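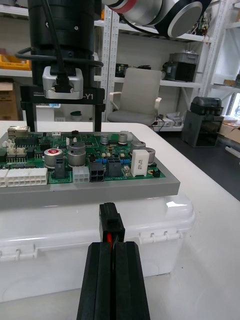
Dernière modification de cette page : 21 décembre

4.2 Ce que le boîtier dit, et ce qu'il ne dit pas

Figure 3. Petit connecteur noir à dessus nervuré, muni d'un fil rouge, devant une carte à connecteurs blancs et noirs.

La littérature consacrée au recâblage des cartes d'alimentation et de commande repose sur une idée rarement discutée : le connecteur se suffirait à lui-même. Sa forme, son nombre de voies, sa couleur guideraient la main vers la bonne embase, et l'erreur ne serait possible que par inattention. Barta et Kozma en font le point de départ de leur grille de cotation, la notice Trolumen le reprend presque mot pour mot, et nous l'avions nous-mêmes admis dans la première version de ce travail. Nous ne l'admettons plus, du moins pas sous cette forme.

La carte de la figure 3 suffit à poser le problème. Sur le bord avant voisinent un large connecteur blanc à deux rangées d'alvéoles carrées, un autre, blanc lui aussi, plus petit et à quatre ouvertures, puis un noir à quatre broches et, plus à droite, un noir plus haut dont le corps est divisé en cellules. Qui voudrait se fier à la couleur aurait donc au moins deux candidats pour chaque teinte. Le nombre de voies ne tranche pas davantage entre le petit blanc et le noir à quatre broches. Restent la hauteur du corps et la géométrie des logements, que les notices consultées ne mentionnent pratiquement jamais.

Le relevé porte sur 954 opérations de branchement, extraites d'un ensemble de 3000 dont la majorité a été écartée faute de notes exploitables. Cette sélection est sévère et nous ne prétendons pas qu'elle soit neutre : les opérateurs qui annotent bien sont peut-être aussi ceux qui branchent bien. E. Dudás a relu l'ensemble des notes, B. Zwane en a repris une partie à l'aveugle, et leurs désaccords se concentrent sur une seule rubrique, celle de l'« hésitation ». L'un y range toute pause devant la carte, l'autre seulement les gestes repris. Nous avons conservé les deux codages, faute d'argument décisif pour en abandonner un.

On lit souvent que les nervures d'un boîtier servent de détrompeur. L'affirmation nous paraît fragile. Une nervure placée sur le dessus peut améliorer la prise ou raidir la paroi ; elle ne détrompe que si l'embase comporte un relief correspondant, et cela ne se juge pas en regardant la fiche seule. Dans les entretiens menés en octobre, la plupart des opérateurs citaient pourtant les nervures comme premier indice d'orientation. Interrogés sur ce qu'ils faisaient lorsque l'indice manquait, ils répondaient par l'habitude – réponse sincère sans doute, mais dont on ne tire aucune règle.

Le fil rouge appelle la même réserve. La convention qui associe le rouge à l'alimentation positive est assez répandue pour qu'on l'enseigne, pas assez respectée pour qu'on s'y fie sur du matériel dont on ignore l'origine. Huit des notes retenues signalent un branchement fait « à la couleur » et défait ensuite. C'est peu. Mais l'erreur n'y figure que parce que l'opérateur s'en est aperçu, et nous ne disposons d'aucun moyen d'estimer celles qui sont passées inaperçues.

J. Valtonen nous a objecté que l'encombrement compte plus que l'identification. Sur une carte aussi dense, un condensateur cylindrique ou un composant dressé près d'un connecteur peut gêner l'approche des doigts ou de l'outil, et l'on renonce alors au bon angle avant même de se demander si l'on tient la bonne fiche. L'objection est sérieuse. Elle s'accorde mal, en revanche, avec les mesures du banc Helley, où l'accès était dégagé et où les reprises restaient fréquentes. Il faudrait comparer une même carte avec et sans ses composants hauts ; à notre connaissance, personne ne l'a fait, et la série Storkano souvent invoquée à ce propos change de carte en même temps que d'encombrement.

Quant au score de lisibilité de Kincaid, calculé sur 1750 connecteurs photographiés isolément, nous doutons qu'il mesure quoi que ce soit d'utile pour notre question. Un connecteur isolé sur fond uni n'a pas de voisin avec lequel on puisse le confondre. La section 4.3 reprend donc le codage à partir des embases, carte par carte, et laisse le score de côté.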